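Planner week, bench gallery

Quick dump from the Verkham bench, more when I get a minute. New build of the Jastska planner on both arms, mostly chasing the shared zone in the middle. 155 runs logged, 152 clean, the rest stopped by the collision check. Fine by me.
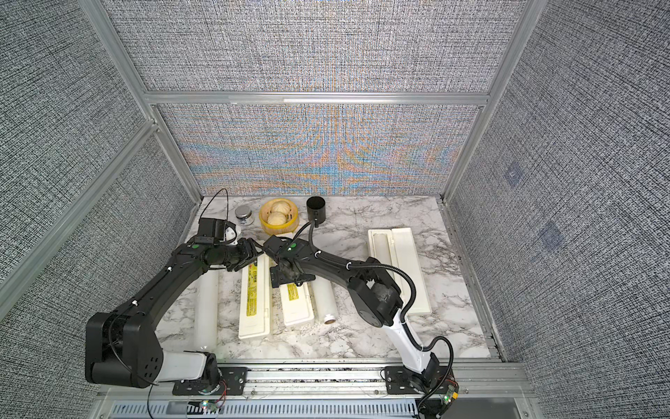 Grippers nearly touching over the cling film and boxes. Tight.

Replan time down to 14 ms from 17. Elbow margin still to cautious on the right, will tune it tommorow. Logs in the usual Rostden folder, grab the March ones.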